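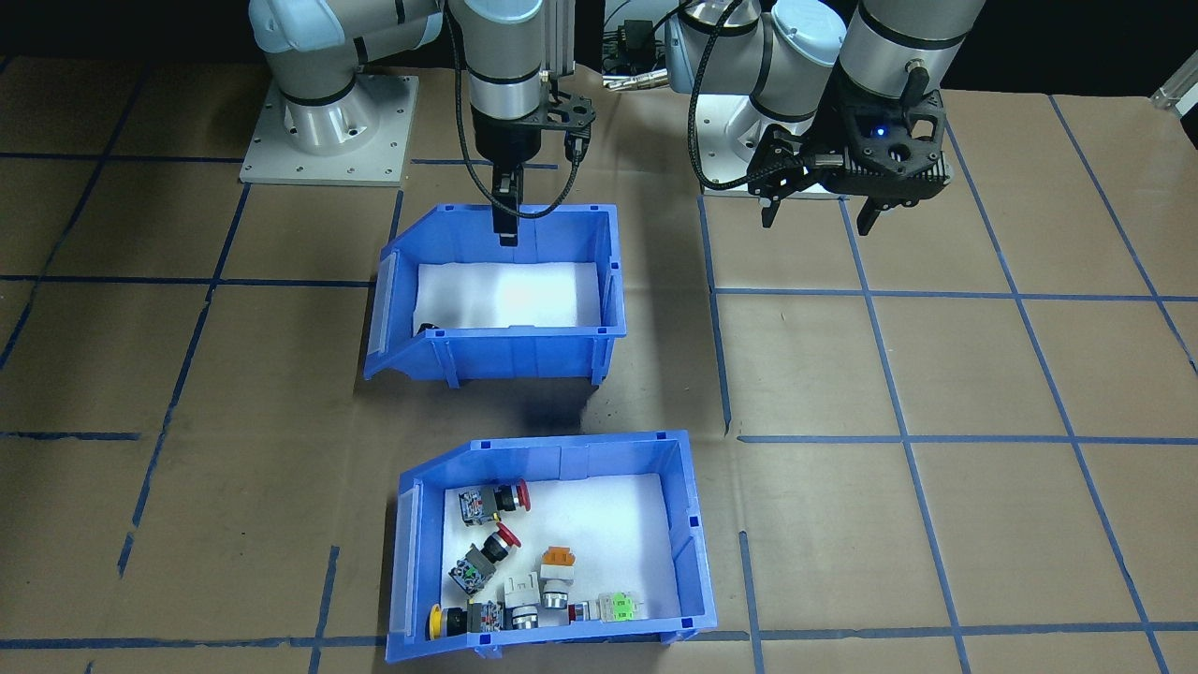

Step 3. Setting up your sorting bins

1. Cover the table with brown paper and tape it down at the corners. Mine always creases a bit and I've stopped fussing over it.

2. Run your blue tape lengthwise first, then crosswise, so you get a grid. Press it flat with your thumb (a ruler works too!).

3. Put two open-front bins on the paper. I like the blue plastic stackable kind, and I line the floor of my "to sort" bin with something white so dark little parts show up.

Note: Nour Jaber keeps hers side by side, and I go back and forth. 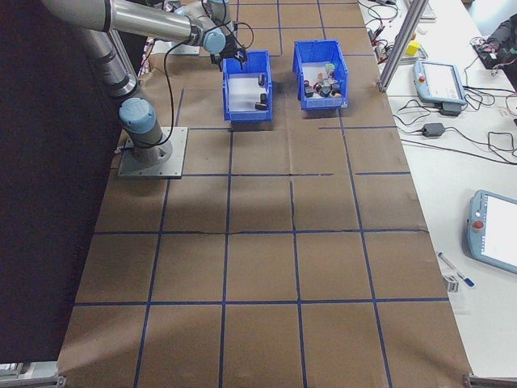 4. Tip in your small pieces, a few at a time. Mixed colors are fine for now, you'll split them up in Step 4.

Caution: don't heap things up at the open front. I once chased almost 200 pieces across the floor in February!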